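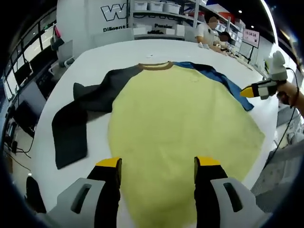
Skulholm Sunday League Softball – Team Blog

2 min read

We voted on practice shirts in May and the long sleeves won, so that argument is over for another season. The bigger news is the field. Altov Park is closing the lower diamond for drainage work, and we will be playing home games at Teshome Road until it reopens.

I drove over to look at it last week. The infield is in better shape than ours. The outfield slopes toward the creek, and a ball hit past second keeps going. There are 30 parking spaces and we share them with the soccer club, so please carpool. The 409 bus stops at the gate.

Dues are the same as last year. If you still have a bat or a helmet from the shed, bring it to the first practice. We are short 2 helmets, both adult size.

We also need a catcher. Our old one moved to Pranidar for work – a good job, and we wish him well. I can fill in for a few games, but my knees won't do a whole season.

Last updated: May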